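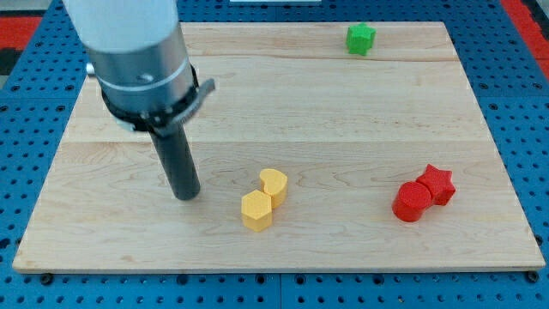 Search this encyclopedia Enter a word or name Go

Maple wood

Maple is the timber of trees in the genus Acer, a large and much-loved family found across the cooler parts of Europe, Asia and North America. People who work with wood usually sort it into two kinds, hard and soft, though even the soft sort is a good deal tougher than its name lets on.

Fresh boards are pale, from cream to a gentle tan, and they darken slowly towards honey as the years go by. The grain is mostly straight and fine, but now and again a tree gives something livelier — curls, ripples or the little dots known as bird's eye — and these boards are prized by violin makers and furniture makers alike.

Wide pieces are often made by gluing narrower strips edge to edge, which helps to keep them flat as the air in a house turns damp or dry. The joiner Oddur Juhl, who kept a workshop at Drustach, was especially fond of the method, and his notes on glue and clamping are still passed around there.

Maple also makes fine chopping boards, floors and rolling pins, and a rub of oil now and then will keep them looking lovely.

Last updated: August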